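Nic Giolla (TV series)

Nic Giolla is a reality television series about the household of a family of pop singers. It is produced by Arnow and streams on Fondeo, with a weekly recap show on the radio station Rindham.

Format

Each episode runs in two parts. The first follows the family at home and on tour; the second is a studio segment in which cast members answer questions sent in by viewers. Scenes are shot without a script, but the order of events is often changed in editing — a practice stated in the closing credits.

Production

Filming of the first season began in May. Arnow recorded 827 hours of footage for it, most of it at the family home. Studio segments were taped before an audience drawn by lot from 3,000 applicants. Cast members could ask for material about their children to be removed before release.

Reception

Reviews of the first season were mixed. Critics praised the tour episodes and found the studio segments too long. A breakup between two cast members, shown in the season finale, drew wide coverage on gossip sites and led to 1,000 complaints to Fondeo, mainly over the use of a private phone call.
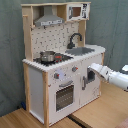

The call was cut from later versions of the episode. Arnow also changed its consent forms for the second season, which now list phone calls and text messages as separate items.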